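5 min read

June 23, 2023

Second full day on the markers. I got in before eight and the room was already warm, so I opened the window by the sink and left the door propped. Yulan Xie had written the day's target on the whiteboard: 50 good episodes before we quit. We ended with fewer than that, but I'll get to it.

The task is a plain one. Markers start out lying on the floor of the booth, the person at the leader arms picks them up and lays them in a row, and the follower arms copy every move. We save the joint positions and the video and call that one episode. Coro is the name on the task sheet for this set. The last set, Daditz, was cloth folding, and I don't miss it.

Yulan drove first and I sat at the keyboard, starting and stopping the recording and typing the notes. She is much smoother than I am. She keeps her elbows on the table and moves from the wrist, and she hardly ever opens the gripper wider than she has to. When I drive, the arm goes a little past the marker and comes back, and the policy learned that habit from me in December. We had a model that overshot everything by a finger's width. So this time I'm trying to slow down on the approach and then close in one motion.

We left the pink leopard print up on the walls. Nurnetlow wants the backgrounds changed every few days so the model doesn't get used to one wall, and this one has two more days to go. The marble floor sheet stays the same for the whole set. I find the print tiring by the afternoon, but the markers show up fine against the marble.

Most of the morning went to the left arm. The right one mainly waits off to the side with its gripper open and comes in if a marker ends up on that half. I asked Yulan if we should force it to do more, and she said to leave it for now and write it down as a question. I wrote it down.

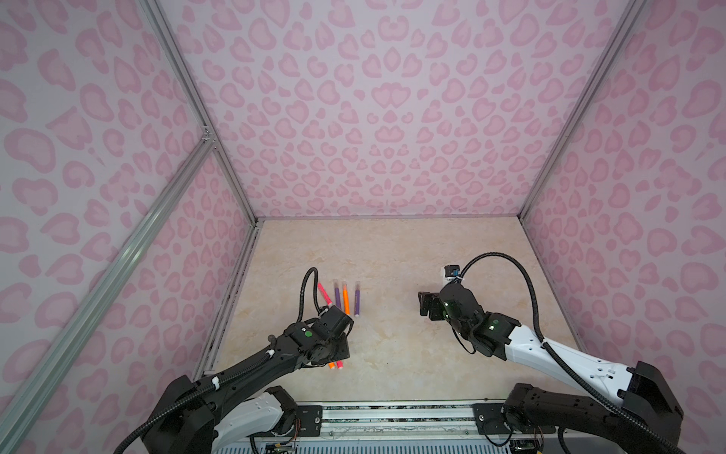
After lunch

My turn at the leaders. The first few were bad. I dropped an orange one on the way over, then I set a purple one down across its neighbor and had to go back for it. Yulan said to keep the second one, because a fix in the middle of an episode is worth having, and to throw out the first because I had let go of the handle and the arm sagged. Our rule is that a mistake stays in if the driver corrects it without stopping. If the driver stops to think for a long time, it goes. I stop to think a lot.

My right shoulder was sore by three. I raised the stool one notch and that helped. I also moved the monitor, so I was looking straight at the booth and only checking the wrist view when the fingers were close. Yulan does it the other way and watches the wrist view nearly all the time. I tried it her way for a few and kept losing track of which marker I was headed for.

One stoppage. The left follower quit following partway through an episode, and restarting the script didn't bring it back. I powered the arm down, pushed the connectors in again, brought it back up and ran the zero pose. Lost 17 minutes. I put it in the log under hardware and sent a note to Luangrath, who built the mounts and will want to hear about it before anyone else touches the wiring.

Count for the day after review: 38 kept. With what we had before, the set is at 157. Yulan went through the early ones again on her laptop while I wiped down the floor sheet, and she wants to pull a few where the markers started in nearly the same place each time. I had been setting them out by habit, all pointing front to back. Tomorrow I'll toss them in and leave them how they land, unless one lands where neither arm can reach.

Things to do first thing: check the left connectors again, charge the headset, find the other roll of cable ties. Ask whether the caps always have to face the same way at the end. The task sheet doesn't say, and Yulan and I have been doing it differently.

Home by seven. Soup and toast. Put ice on the shoulder for a while and read.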